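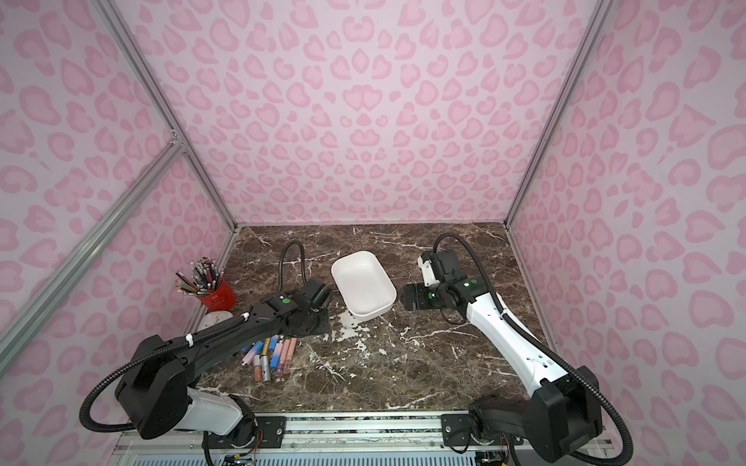
看守内阁应当有一个期限

17/12/2020

卡尔塔（Kartha）的议会选举在九月就结束了，新一届议员早已宣誓，议长也选了出来，可政府还是上一届的政府。总理每天照常上班，部长照常签字，发言人照常站在讲台后面说“本届政府认为”。严格说来，本届政府已经没有了。宪法把它叫作看守内阁，职责是“处理日常事务，直至新内阁就职”。至于“直至”可以拖多久，宪法没有写。

我认为应当写上。下面说说理由，也说说几种反对意见，有的反对意见我觉得是有道理的。

先说现状。议会一共128席，选举之后没有哪一个党单独过半，也没有哪两个党加在一起能够稳稳过半。这种局面在卡尔塔算不上新鲜，过去几次选举差不多都是如此。新鲜的地方在于，谈判各方这一次似乎都不着急。最大党的主席说，宁可慢一点，也要把联合协议写清楚。第二大党说，先等最大党失败，再轮到自己。小党的态度是谁来找都可以谈，谈完之后照样可以跟别人谈。总统已经两次召见各党领袖，每次会后发表的公报几乎一字不差。

最不着急的是看守内阁。按照现行规定，看守内阁不受不信任投票约束，因为它已经辞过职了，没有办法再让它辞一次。议会可以质询部长，部长也会到场，但答不答、答到什么程度，全看本人的心情。上个月有议员问到首都德隆德尔（Drondel）环线工程的追加拨款，财政部长回答说，相关决定属于日常事务。议员问日常事务由谁来界定，部长说由政府界定。问答到此为止，会议记录上只占了小半页。

我不认为这位部长说了假话。麻烦就在于他说的完全合法。一届没有得到新议会授权的内阁，可以自己决定自己的权限有多大，而唯一有能力纠正它的机构手里没有工具。法院倒是可以介入，不过行政诉讼走完全程所花的时间，通常比看守期还要长。等判决下来，新内阁多半已经上任，判决书成了法学院的教材。

再说预算。看守内阁不能提出新的年度预算，只能按照上一年的标准逐月拨款。听起来很稳妥，对中央各部来说也确实如此，工资照发，房租照付。地方上就是另外一回事了。巴基克（Bakik）地区的几所乡村医院去年获准扩建，经费写在今年的追加预算里，追加预算没有通过，工程就停在那里。地区议会给首都写过信，得到的回复是请等待新内阁。医院方面又问，能不能先把已经签约的设备款付掉，回复还是请等待新内阁。供应商不会等，合同里写着逾期的罚金，罚金倒是可以列为日常支出。

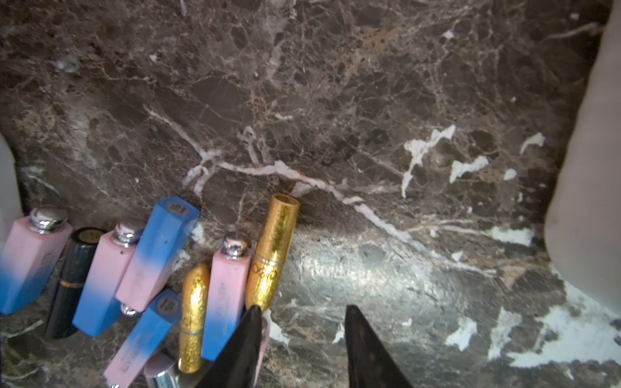 深色大理石台面，左下方散放着几件化妆品。

有人会说，巴基克的例子太特殊，换一个地区就没有这么糟糕。也许吧。可是环线工程能够追加拨款，乡村医院却不行，两件事由同一个财政部在同一个月里处理，适用的还是同一条规定。我看不出中间有什么法律上的差别，只看得出政治上的差别。首都选区在下一次选举里很要紧，巴基克历来投给谁，大家心里都有数。

邻国塔尔科姆（Talcombe）的做法值得参考。那里的宪法规定，选举结果公布之后，组阁谈判最多进行60天。期满仍然没有内阁获得信任，议会自动进入程序，在10天之内就总理人选直接投票，得票最多的人组阁，不要求绝对多数。如果连这一步也走不下去，议会解散，重新选举。规定实行至今，真正走到直接投票那一步的情形很少，大多数谈判会在期限快到的时候突然变得顺利起来。谈判的人都知道怎么回事，有期限和没有期限，坐在桌子两边的是同样的人，说的话却不一样。

反对设期限的人主要讲三点，我逐一说一下。

头一点，期限会催生质量低劣的联合协议。各党为了赶时间，把难题往后推，政府成立不到一年就散伙，结果还不如慢慢谈。我承认存在这种风险。塔尔科姆也有过短命内阁，其中一届连第一份预算都没有熬过去。不过卡尔塔没有期限，短命内阁同样不少。上一届联合政府的协议谈得够久了，文本厚得可以垫桌脚，最后还是因为一项谁都没有写进协议的养老金调整而破裂。花时间多，不见得就写得周全。况且协议里最难的部分，向来是最后几天才谈的，前面几个月大家谈的是哪个部归谁。

第二点，期限会让小党得到过大的筹码。越接近期满，小党的要价越高，大党不得不让步。逻辑上讲得通，可是要看另外一面，如果期满之后由议会直接投票、简单多数即可当选，小党拖到最后也会一无所得。塔尔科姆的设计高明就高明在这一步。只设期限而不设后续程序，确实会变成对小党有利的赌局，所以我主张两样一起写进去，缺一样都不如不改。

第三点讲得比较含蓄，大意是政治文化不同，邻国的制度搬过来会水土不服。说这话的人很少解释不同在哪里。两国的选举制度都是比例代表制，议会都实行委员会审议，政党的光谱也差不多，连选民抱怨的事情都很相似。我倒是愿意听听具体的不同，只是至今还没有听到。

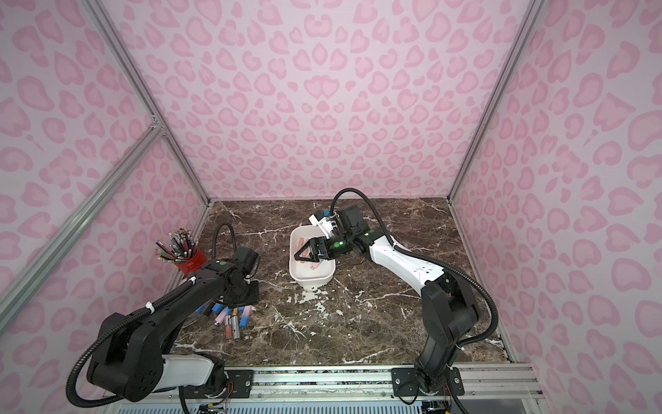 除此以外还有一种意见，我认为比上面三点都更有分量。宪法学界有人提出，与其限定时间，不如限定权限，也就是把“日常事务”四个字写成一张清单，凡是清单以外的决定，看守内阁必须先得到议会同意。照这个思路，看守内阁待多久都没有关系，反正它做不了什么大事。

我赞成列清单，也认为应当尽快列，因为列清单用普通立法就能办到，不必修宪。但我不认为清单可以代替期限。一个什么大事都做不了的内阁长期待在位子上，对国家并没有好处。巴基克的医院等的恰恰是一个能够做决定的政府。权限收得越紧，等待的代价就越高，而付出代价的人不在谈判桌上。清单管得住滥用职权，管不住无所作为。

外交上的损失也应当算进去。秋天以来，卡尔塔派去参加地区会议的都是看守内阁的部长。他们在会上表态谨慎，遇到需要承诺的议题就说要请示，各国代表都明白没有什么可以请示的对象。跨境铁路的分摊方案就是在这种情况下谈定的，卡尔塔一方没有提出反对，也没有提出自己的数字。将来新内阁要是觉得吃了亏，对方完全可以说，你们的部长当时在场。

从技术上说，修宪并不难。需要修改的只有一条，增加两款，一款写期限，一款写期满后的程序。过渡条款可以规定从下届议会开始适用，这样眼下正在谈判的各党就没有理由认为规则是针对自己的。修宪要求议会三分之二多数，任何一方都无法单独办到，必须朝野一起投票。有人据此断定此事没有希望，我的看法稍微乐观一点。在野的时候人人都痛恨看守内阁，执政的时候人人都觉得它很方便，而目前谁也说不准自己明年会在哪一边。趁着大家都说不准，正好谈规则。等到新内阁就职，半数以上的议员会马上失去兴趣。

总统在这件事情上也可以多做一些。总统没有提出修宪案的权力，但有权向议会发表咨文，过去用得很少，用的时候也多半是谈节日和国旗。下一次召见各党领袖时，不妨把期限问题列入议程，请各党当面说明支持还是反对。公报里写上一句各党的立场，对选民来说就已经很有用处。

议会的宪法事务委员会目前还没有选出主席，原因是主席人选也在组阁谈判的范围之内。按照议事规则，主席空缺期间可以由年龄最长的委员召集会议。召集会议所需要的只是四名委员的联署，提交给议会秘书处即可，时间上没有限制，休会期间也可以提交。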